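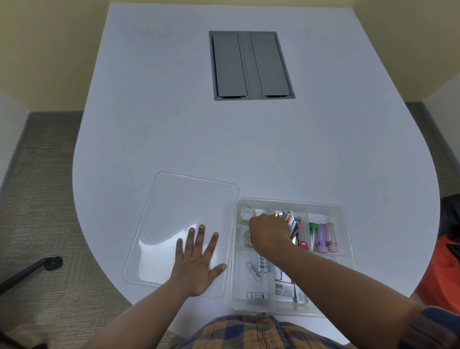

Sunday, a little after two

Second day with the Pridel kit and I'm finally getting somewhere, so I'd better write it up before I forget which setting did what. Sheldon, if you're reading this before the call with Strömberg, skip to the part about the lid.

For anyone who missed the April meeting: Pridel is the teach-by-showing package Strömberg wants to sell us. You wear the head camera, you do the job with your own two hands, you upload the recordings, and their service sends back a task file the arm is supposed to be able to run. The trial covers 24 hours of recording and 700 clips, whichever runs out first. I used a chunk of that yesterday just learning how to start and stop the thing (the foot switch is touchy!), so we're at 592 clips left as of lunch.

The task I picked is tidying the supply tray. It's the clear one with the dividers and the separate lid, and it's got a bit of everything in it: tape, batteries, sticky flags, metal clips, the little tubes with the colored caps, some flat packets with barcodes. Domnica thought I should start with something easier, like blocks. She may be right, but we don't pack blocks for Veletti, we pack small annoying stuff, and I want to know how the kit copes with small annoying stuff before we pay for it.

Notes so far, in no particular order.

Clear plastic is the big worry. Clear tray, clear lid, clear tape, white table. The preview outlines on the tablet do fine with the tube caps and the sticky flags, and then they wander all over the place on the lid. Sometimes the lid gets an outline, sometimes it gets half of one, and once it picked up the cable-port cover in the tabletop and labeled that as the lid instead. I moved down to the near end of the table and kept my head lower, and it hasn't done that again, but I'd like to hear what Strömberg has to say about it. Their manual has one paragraph on transparent parts and it mostly tells you to use a dark mat. We'll try a dark mat.

Hands. The guide wants both hands in view the whole time, and it wants the idle hand "parked." I've been parking my left one flat on the lid, which feels natural and keeps the lid from sliding around. What I don't know is whether the software takes that as part of the job. If the task file comes back with the second arm pressing on the lid for the whole run, we'll have our answer, I guess. Next batch I'll park on the bare table and we can compare the two.

Reaching into the middle compartment is awkward. My fingers cover up most of whatever I'm going for, and I kept getting the yellow "low visibility" warning. Slowing down helped a little. Coming in with the wrist turned out helped more. I did 27 clips that way and only got the warning on two of them, so that's how I'm doing it from now on.

Batteries: the ones lying flat get nice steady outlines. The ones standing up in a bunch get lumped together as one object, every time. I haven't found a setting for that. Girnetti's kit had a split tool where you could draw a line between two things on the screen, and I really miss it. (Girnetti's headset also gave me a sore neck in an hour, so it's not like I want to go back.)

Comfort is great, by the way. I wore the Pridel band all morning and forgot about it twice. The battery pack clips to your belt and the cable is long enough that I can sit back in the chair without tugging it.

Still to do:
Dark mat, same task, same seat.
Left hand off the lid for one full batch.
Ask Strömberg if unused clips carry over when the trial ends.
Get Domnica to record a batch so it isn't all my hands.
Send the first upload tonight, their queue is supposed to be shorter after six.

Back to the tray. I've got one more batch to record before I start the upload.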